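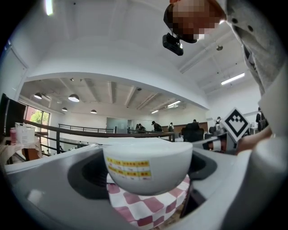
Musow (hand-held gripper)

The Musow is a hand-held gripper, the kind you carry around and work with your own fingers so that a robot arm can later learn from what you did. I've looked after the ones at our place for a good while now, and this is my entry on how one gets set up, kept going and fixed. It started as a half page for the Jilar shop wiki and it grew. Senan Doherty cleaned up the first version and Valentin Chevalier added the bits on calibration, which I've rewritten because he writes like a tax form (sorry, Valentin).

Overview

A Musow has a molded body, a pair of fingers that open and close on a slide, a trigger in the grip and a wide-angle camera looking out over the fingers. There's no motor in it. Your hand does the work, and the camera records how far the fingers are apart and where the whole thing is going. That makes it a pretty simple machine to own! Most of what goes wrong is dirt, loose screws or somebody skipping the calibration.

The body and fingers came from Moulin, who made the first batch for us, and the slide is a stock part. Fledudero is the name of the software that takes the recordings in and tells you whether they're any good. People mix the two names up all the time, so if someone tells you "the Fledudero is stuck," ask if they mean the slide or the upload.

Setting up the station

I like a station near a window but not facing it. The camera copes with a bright room just fine, but direct sun on a glossy dish will wash out the edges and the software starts complaining. Ceiling lights on, every time, even on a sunny day, so the morning recordings and the late ones look alike.

Put a patterned cloth on the table. Checks are great. A plain white top under a white bowl gives the tracking very little to hold on to, and I lost most of an October afternoon learning that. Pull the cloth flat and tape it at the back where your wrist won't drag it.

Then the marker. Ours are the square black and white sort on a small post, and the post should stand where the camera will catch it at the beginning of a take. Wipe the marker with a dry cloth only. Alcohol lifts the black.

Calibration

Do this at the start of a shift and again after any repair:

Open the fingers all the way and hold for a slow breath.
Close them until they touch, without squeezing.
Repeat until Fledudero shows the same two end values twice running.
Sweep the gripper slowly past the marker, left to right, then back.

If the closed value wanders, don't bother repeating the sweep. It's nearly always the slide, so go clean that first. If the open value wanders, look at the trigger spring — it gets lazy and stops pushing the fingers all the way out.

Routine care

The slide wants a wipe and one drop of light oil every 300 takes. One drop! More than that collects lint from the cloth and you get a gray paste that feels exactly like a worn bearing. I've pulled apart a perfectly good slide over that paste, and so has Senan.

Finger pads last up to 1,345 takes by my log, and that was a lucky pair that mostly handled cups. Ceramic is easy on them, while anything with a sharp rim chews the tips. Change both pads together, even if one still looks nice, or the grip will pull to one side.

Check the camera mount with your thumb before each session. If it moves at all, tighten it and calibrate again. Keep the lens cloth in its own bag (not in your pocket with the keys, please).

Common repairs

Sticky fingers. Take off the front cover, slide the rail out toward you and clean it. The cover has 8 screws and the two at the back are longer, so lay them out in order on a bit of tape.

Cracked finger. Swap it. I tried gluing one and it held for a few days, but the glue line made the finger a hair too thick and every closed value came out wrong.

Recording stops partway. Wiggle the cable at the camera end. If the picture drops out, replace the cable and don't fuss with the plug. If it doesn't, the card is probably full.

Trigger feels gritty. Blow out the grip with the bulb, never the compressor, which pushes the dust up into the slide.

Spares are in the drawer under the bench, pads on the left, fingers on the right. Write down what you take, and tell me when we're down to the last pair of pads, as Moulin is slow to ship them.

Last edited 2019-12-23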